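A **height-adjustable desk**, also called a sit-stand desk, is a table whose work surface can be raised or lowered to suit a seated or standing user. The height is changed by a hand crank, a gas spring or electric motors.

## Frame

The most common frame has two legs, each a telescoping column fixed to a long foot bar. Seen from the end, each leg forms an inverted T. A crossbeam under the top joins the columns and keeps them parallel. Single-column and four-leg frames are also made, the latter mainly for heavy workshop use.

In motorized versions a control box synchronizes the columns. If one falls out of step, the desk must be lowered fully and reset. The Ernow pattern, used in Widutlow workshops, allows a load of 100 kg including the top.

## Top

Tops are usually rectangular and smooth. White and pale wood finishes predominate in offices. Small items are often kept in trays or baskets, as shallow drawers reduce knee clearance at the lowest setting.

## Use

Cables to equipment on the desk need enough slack for the full travel. Foot bars should rest flat; on wood floors, felt or rubber pads prevent marking. A survey of offices in Flarbridge, completed in October, recorded 2,796 desks, of which 1,696 were height-adjustable. 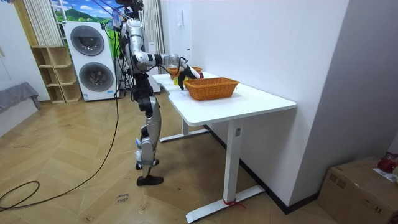 *White height-adjustable desk with T-shaped legs and woven baskets on the top, on a herringbone wood floor.*

## See also

- Drafting table
- Mathebula bench
- Standing desk converter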